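Recording my first EP at home, part whatever

So we finally have a mix of all five songs that I can listen to from start to finish without wincing. If you've been reading since the spring you know that's a big deal for me!
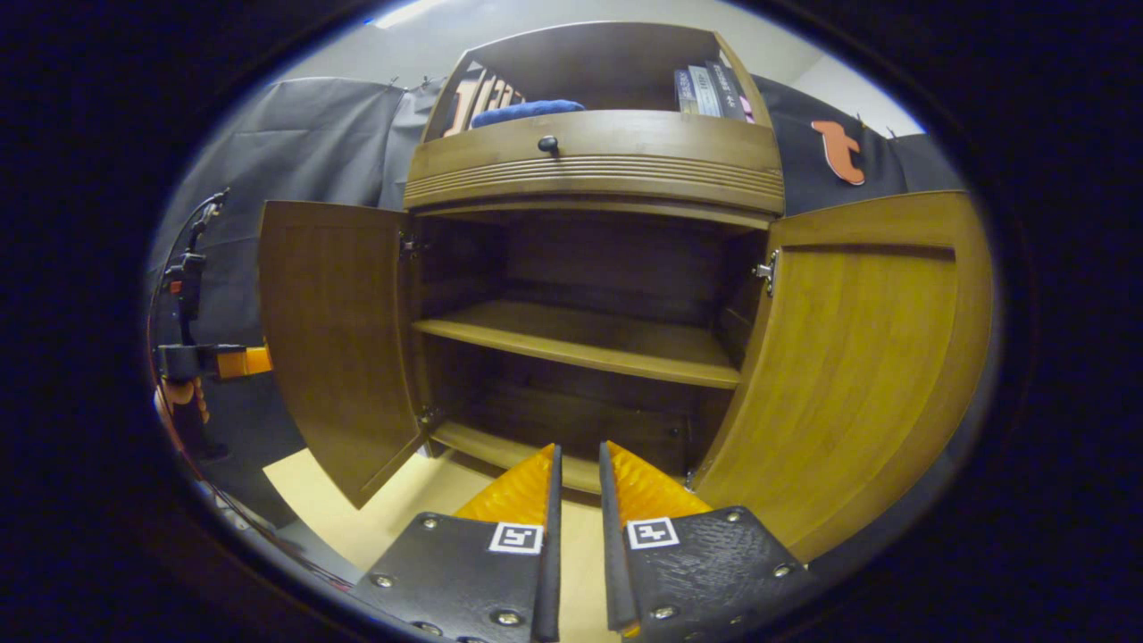

The last holdout was "Indale", the slow one. I'd recorded the vocal back in June and loved it at the time, and then I played it next to the others and it sounded like I was singing in a different county. Too much room on it, and I was way too far from the mic. Bohdan listened to it once on his phone and texted me "sing it again, sorry." So on Sunday I sang it again. 20 takes, if you count the ones where I gave up halfway through the first verse, and the keeper was take three. I should have gone for a walk after that one.

Things I changed this time, for anybody else doing this in a spare room:

I got closer to the mic, a hand's width or so, and turned my head a little to the side on the P words. I turned my headphones way down. I had them so loud before that I was singing flat to match whatever I thought I was hearing. And I slowed the song from 96 to 92 beats per minute, which doesn't sound like much on paper, but wow, I can breathe between lines now. It did mean Severyn had to redo his bass part (thank you, Severyn, I owe you dinner).

Zsófia Vörös came over to put violin on "Wonanon" and did the whole thing in an hour, including a harmony I hadn't asked for and now can't imagine the song without. I kept her tuning up at the start of the track too. Matvii thinks it's cheesy and wants it gone before mastering. We'll see who wins.

About mastering - I'm paying somebody to do it. I went back and forth on this for weeks. I got as far as trying it myself on one song, and I made it louder and a lot worse. The quote for everything came to $590, and that includes one round of changes, so I'm canceling my plan to buy a new interface and living with the crackly knob on the old one.

Still on my list for September: pick the track order (I want "Brallach" first, everyone else wants it last), get the lyrics typed up, and come up with a title. Working title is still just "Kushnir" because that's what I named the folder. It's kind of growing on me, to be fair.

Oh, and back up the drive. Again. I'll do that tonight.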